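# Visit to Bendier, September

Brunello Villa and I went to the Bendier workshop to see the two-arm station before we put it in our budget for next year. We are a small repair shop, and we have 44 square meters for everything, so the size of the table mattered to us as much as the price.

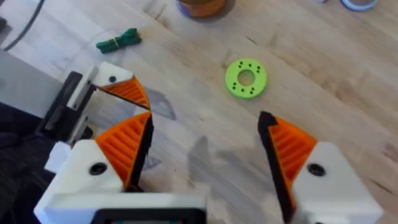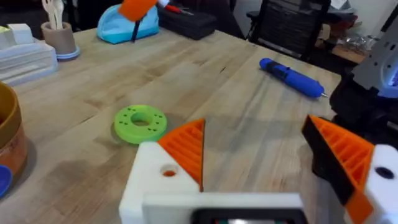
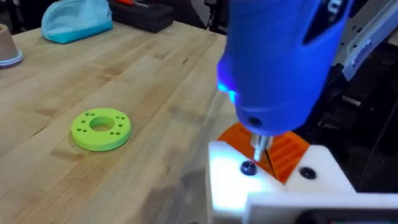

*The green ring on the Bendier bench; in the last view, the blue tool over the orange part.*

The quote has two lines. The arms come from Ninholm and are leased. The fingers are printed, and a set of spare ones costs 200 euros. Brunello asked how many sets we should plan for the first year. They told us two, but he would write three in the plan – we are less careful than they are.

The software, Inga, costs 1,536 euros per year and training is not included. I did not find this in the first offer, so please check it in yours.

Fendia makes a similar station with one arm only. We will ask them for a price before we decide. Still open for us: delivery time, and who pays the transport if an arm must go back.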